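보낸사람: Elin Voyle
받는사람: 살림정리 메일링리스트
제목: Re: 세면대 위, 뭘 남기고 뭘 치우세요?

Kirui 님이 쓰신 글:
> 욕실 정리를 시작했는데 세면대 위에서 막혔어요. 양치컵을
> 꺼내 두면 자꾸 쓰러지고, 넣어 두면 불편하고요. 종이컵으로
> 바꿀까 하는데 써 보신 분 계세요?
> 그리고 수전 뒤쪽 청소는 다들 어떻게 하시는지도 궁금합니다.

Kirui 님, 반가운 주제라 바로 답장 씁니다! 저도 3월에 세면대를 싹 정리했거든요. 그때부터 욕실 들어갈 때마다 기분이 좋아서 여기저기 얘기하고 다녀요.

우선 컵이요. 저는 유리컵이랑 종이컵을 둘 다 써 봤는데, 종이컵은 가벼워서 손등만 스쳐도 넘어가요. 유리컵은 묵직한 대신 쓰러지면 안에 든 게 그대로 상판으로 흐르고요. 그래서 컵부터 치우고 나머지를 시작하는 순서로 굳어졌어요. 남은 건 배수구에 비우고, 종이컵은 버리고, 유리컵은 따로 헹궈 둡니다.

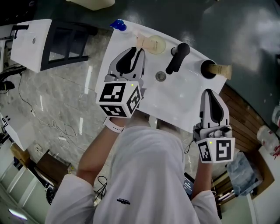 수전 뒤쪽은 마른 천을 좁게 접어서 좌우로 몇 번 밀면 끝이에요. 레버가 하나짜리면 밑동 둘레까지 한 번에 닦여서 정말 편해요! 구석에 작은 물건을 올려 두셨다면 그것도 꼭 들고 닦으세요. 물때가 거기 제일 먼저 끼더라고요.

상판에 컵 홀더가 있는 집이면 자리는 거기로 정하시면 됩니다. 다만 지름을 먼저 재 보세요. 저는 안 재고 샀다가 컵이 비스듬히 걸려서 한참 웃었어요 ㅎㅎ 지금은 Kandale에서 산 컵을 쓰는데 쏙 들어가요.

저는 처음에 27분 걸렸고 요즘은 15분이면 끝나요. 옆 수납장 윗면까지 닦으면 17분이고요. (네, 재 봤습니다!)

혹시 Briltance 천 써 보신 분 있으면 물자국이 남는지 알려 주세요. 다음에 사 볼까 해요.

Elin Voyle 드림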